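Start | Kursplan | Skripte | Übungen | Forum | Abmelden

Robotiklernen, Teil 5: Wie kommen wir an gute Beispiele?

So, heute geht es um den Teil, den alle gern überspringen: das Sammeln. Ich habe dafür mit Tarek Awwad in der Simulation gearbeitet (die Szenen heißen bei uns Adugna, fragt mich nicht, der Name war schon da). Am Ende lagen 1431 Episoden auf der Platte, und ich habe gut die Hälfte davon selbst ferngesteuert – mein Handgelenk lässt grüßen!

Schaut euch zuerst an, was bei einer greifernahen Ansicht im Bild landet. Ganz viel dunkles Gehäuse, rechts ein Stück Fingerspitze, dazwischen heller Hintergrund. Das Netz bekommt genau solche Bilder zu sehen, also gewöhnt euch früh daran, sie zu lesen.
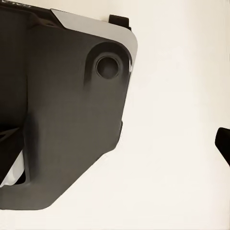
Was in eine Episode gehört

Pro Zeitschritt speichern wir die Bilder, die Gelenkwinkel, die Greiferöffnung und das Kommando. Dazu kommt ein Satz, der die Aufgabe beschreibt, und den schreibt bitte VOR dem Steuern auf. Sadia Memon hat ihre Sätze einmal hinterher ergänzt und musste 13 Episoden wegwerfen, weil keiner mehr wusste, welche Tasse gemeint war.

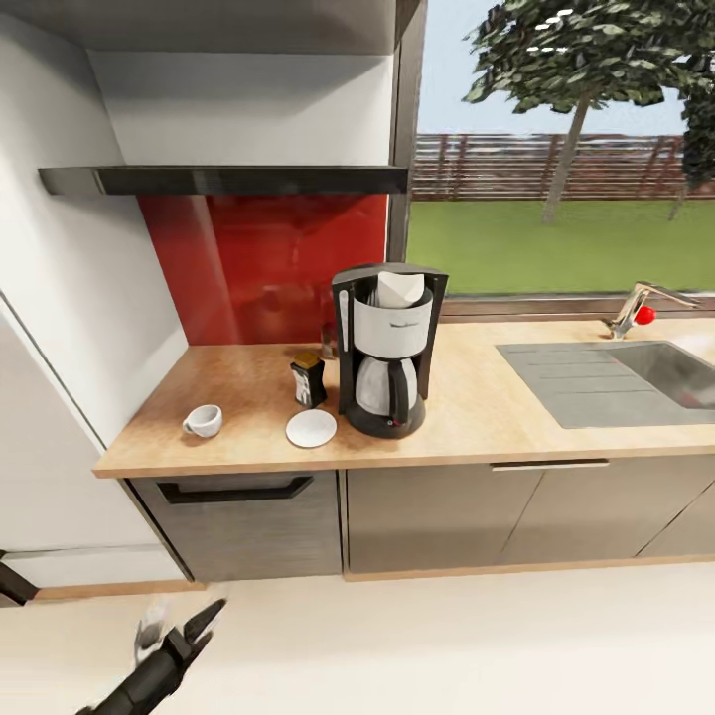

Mein Lieblingsthema ist die Variation der Startzustände. Wer 600 Mal mit derselben Anordnung beginnt, bringt dem Modell vor allem diese eine Anordnung bei. Ich verschiebe deshalb lieber zu viel als zu wenig, und zwar auch die Dinge, die mit der Aufgabe gar nichts zu tun haben. Eine Tasse, die auf der Seite liegt wie die kleine weiße links auf der Arbeitsplatte, ist für den Greifer eine ganz andere Aufgabe als eine stehende, und beide Fälle gehören in den Datensatz.

Bis zur nächsten Übung: 16 Episoden pro Gruppe, Startzustände vorher notieren, Fehlversuche bitte markieren und mit abgeben. Fragen ins Forum, Mihret Nigatu liest dort mit.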